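Hot water very weak in the kitchen only, cold water is normal
Home Help > Plumbing and water
Posted by slowtap_cerkport, May 1, 2024

Good evening to all. I have a problem with my kitchen faucet and I would like to understand it before I pay somebody.

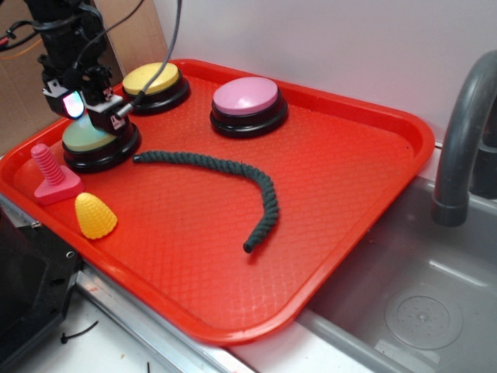 I rent an apartment on the third floor of the Montoya building in Cerkport. In the kitchen the cold water comes strong, as always. The hot water became weak during the winter, little by little, so I did not notice on which day it began. Now if I want to fill a pot with hot water, I can go to another room and come back and it is still filling. When I put the handle in the middle position the flow is better, but then the water is only a little warm.

In the bathroom everything is correct. The shower is hot and strong, the washbasin also. The water heater is common for the building and stands in the basement, so I cannot look at it, but I suppose that if the bathroom is good then the heater is good too. Please correct me if this is wrong.

The faucet is a single handle model with a pull-out spray, brand Grudodum. It was already here when I moved in. I don't know how old it is. Our water is quite hard. I see white crust on everything, on the kettle most of all.

What I did until now:

I unscrewed the small mesh at the end of the spray head and left it in vinegar during the night. There was some white sand in it. After cleaning, the cold became a bit stronger and the hot did not change.

I looked under the sink. There are two small valves on the wall, one for hot and one for cold. The cold one turns easily. The hot one turns a little and then stops, and I did not want to use force. From each valve goes a flexible metal hose up to the faucet.

The shop Elex, which is near the harbor, sent a man to look. He was in my kitchen for a very short time and told me that the faucet is finished and I must buy a new one. With the work it will be 400 dollars. Maybe he is right, but he did not open anything, he only moved the handle and listened. My landlord says that he will pay for "pipes" but not for "fixtures," and I am not sure on which side of this border my problem is.

So my questions are these. Can a faucet be bad only for the hot water? Is there a way to find out which part is guilty without special tools? And is it dangerous to turn the hot valve harder? I am careful with my hands, but I never did plumbing work before and there is a neighbor below me.

Thank you for reading so much text.

oldgasket
Accepted by the person who asked

Your thinking about the heater is good. If the bathroom has strong hot water then the common part is fine, and the trouble is between the branch to your kitchen and the end of the spray. The cleaned mesh is also not the reason, because hot and cold both pass there and the cold is strong. The same is true for the spray hose. So you can forget everything after the point where the two waters mix.

There are four places left: the wall valve, the flexible hose on the hot side, the inlet of the faucet (some have a tiny screen or a check valve there), and the cartridge, which is the part under the handle that mixes the water. A cartridge can certainly be bad only for hot. It has separate openings for the two sides, and lime grows faster where the water is hot. But a valve that turns a little and stops is very suspicious to me, and I would look there first, before anybody sells you a new faucet.

You can find the guilty part with a bucket, an adjustable wrench, a towel and a flashlight.

First find where to close the hot water for the whole apartment. In many buildings it is behind a small door in the bathroom or the hall. Close it one time and check at the washbasin that the hot water really stops. If you cannot find it, or it does not close fully, stop here and ask the building manager. Please do not skip this. The small valve under the sink may be old, and you don't want to discover that it doesn't hold when the hose is already in your hand.

Then open it again and take everything out from under the sink. Close the small hot valve, gently. Open the faucet to hot and wait. If the water stops completely, the small valve can close and you can work with it. If it continues to drip, close the main one also.

Put the bucket under the connection. Hold the valve body with one hand so that it does not twist in the wall, and unscrew the nut of the flexible hose from the valve. A little water will come out. Now point the outlet of the valve into the bucket. If it looks toward you or toward the wall, screw a spare hose on it and put the other end in the bucket. Somebody else should open the valve slowly while you hold the hose. This water is hot, so wear gloves and keep your face away.

If the water comes strong into the bucket, the valve and the pipe are good. Connect the valve to the hose again, take the hose off on the faucet side, and repeat. Strong again means that the hose is good too, and what remains is the inlet screen and the cartridge. If it is weak already at the valve, you have your answer, and it has nothing to do with the faucet.

About force: don't. Sometimes a valve which was not moved for years will become free if you turn it a little closed, a little open, a little closed, many times, with the fingers only. If it begins to drip at the stem, tighten the small nut behind the handle by a very small amount. If you need a wrench for the handle, then it is time to change the valve, and this is a work for a plumber with the riser closed. A broken valve on the third floor can easily make 2000 dollars of damage in the apartment below. I have seen the ceiling afterward and it was not a nice conversation.

For the cartridge: write down the model of your faucet, it is often on a sticker on one of the hoses or under the base. Take the old cartridge with you to the shop and compare it on the counter. They look all the same and they are not the same. Before you put the new one, clean the seat with a soft cloth and a bit of vinegar, and wash it well. Don't scratch it with a screwdriver.

And concerning the landlord, in every place where I rented, the wall valve was counted as pipes. Read your contract, but I would send him a short message with the result of the bucket test. It is harder to argue with a bucket.

marisol_k_home

I had this and it was the faucet. I would just buy a new one, the old ones are never good again after the lime comes in. Mine was weak also on hot, I tried vinegar, 200 milliliters in a plastic bag around the spout with a rubber band, and it did nothing for me. With a new faucet it was good the same day. You can find one much cheaper than what the shop wants if you look on the internet, only the installation is then your problem.

Also ask the building for a water softener. We have one since last July and the kettle is clean.

 slowtap_cerkport commented:
 Thank you. The bag with vinegar I will keep in mind for the shower head, it is also getting white. I think a softener is not possible for a tenant here, but I will ask.

 oldgasket commented:
 The bag cleans only the end of the spout. When cold is strong and hot is weak, the blockage is before the mixing, so the vinegar cannot reach it. It was a good idea for a different problem.

tenantnotes

I want to add only one thing to the long answer. Look at the flexible hose before you unscrew anything. If it makes a sharp bend, or if somebody pushed a trash can or a box of cleaning bottles against it, it can be folded and the flow becomes small. Also the inside of these hoses is rubber, and with hot water the rubber can swell or come loose after many years. From outside you see only the nice metal braid. I had one which let the water through in one direction when I blew in it and almost closed in the other direction.

If you change one hose, change both. They are cheap, and probably they are of the same age. Take the same length, or a little longer, never shorter. Tighten with the fingers, then a small part of a turn with the wrench. The rubber washer does the sealing, so there is no need for tape on this nut. Put dry paper under the connections and look at it after an hour and again in the morning.

I would also ask Elex to write on paper what exactly is included in the price. In my experience the faucet itself is often the smaller part of the sum, and sometimes they count new valves without telling you.

slowtap_cerkport, update

I write the result for those who will have the same problem later.

The main valve for the apartment was behind the mirror cabinet in the hall, I lived here all this time and did not know. It closes well. My cousin held the hose and I opened the small hot valve as far as it goes. From the valve came a thin flow, not much thicker than a pencil. For comparison I did the same on the cold side and there we had to close it very quickly, so strong it was.

So it is the valve, or something in the wall directly behind it. I tried the small movements, closed and open, as oldgasket wrote. It gave a little more water and some brown pieces fell in the bucket, but after that it stopped at the same place as before. I did not use the wrench.

I sent the landlord a message with a short video of both sides. He answered that a valve is a pipe. The building's plumber will come when he closes the riser for another apartment, so I have to wait a bit. I will ask him to put both hoses new at the same time, and I bought them already, 2 pieces, the same length as the old ones.

The Grudodum stays for now. If the hot is still weak with the new valve I will open the cartridge and come back here with more questions.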